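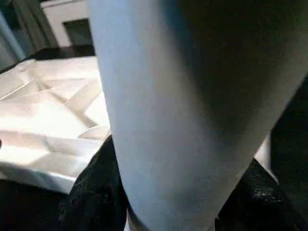
Visit report: Lemach open day, textile handling rooms

Lemach opened its Onundale building to visitors on 6th May. I went for the folding and linen rooms, having seen the dye house on the November visit. Groups were limited to 10 people and each tour ran 40 minutes, with a short stop at the end for questions. Igor Marciniak led ours.

Receiving

Goods arrive from the Uvham depot in canvas sacks and are emptied onto sorting tables. The first division is by color, the second by weight of cloth. Whites are supposed to travel separately from darks, but mixed sacks are common enough that the staff have a set routine for them. The dark items are left where they fall and the whites are lifted off the top. Dragging a white piece across black fabric transfers lint, and the piece then goes back for another pass.

White cloth on a black ground is the easiest combination to inspect by eye. Creases show clearly under strong light, including the places where two fold lines cross. Black fabric is harder. Small bright flecks on the surface may be lint, or they may be the sheen of the weave, and the inspectors check by touch before they decide. Marciniak passed a sample around and most of our group guessed wrong.

Flattening and folding

A crumpled piece is opened from the middle outward. Bunched edges are left until last; pulling on them early sets a diagonal crease that the press will fix in place. Sewwandi Sivakumar, who runs the folding room, showed the method twice at normal speed and once slowly. Her rule for small whites is two folds and no more. Larger pieces go to the Macedo press at the far end, which was switched off for the visit – a pity, as it was the machine I most wanted to see running.

The folded stacks are held on open shelves overnight before packing. I asked about humidity control and was told that the room is kept steady but that the readings are not shared with visitors.

Practical notes

Entry is by the side gate on the depot road. Parking is limited and the surface is uneven. The rooms are brightly lit and fairly loud, so stand near the guide if you want to hear the explanations. Coats and bags stay in the lockers; bring a coin. The printed handout covers the dye house in detail and gives the folding room two paragraphs – take a notebook.

The next open day has not been announced. Bookings go through the front office.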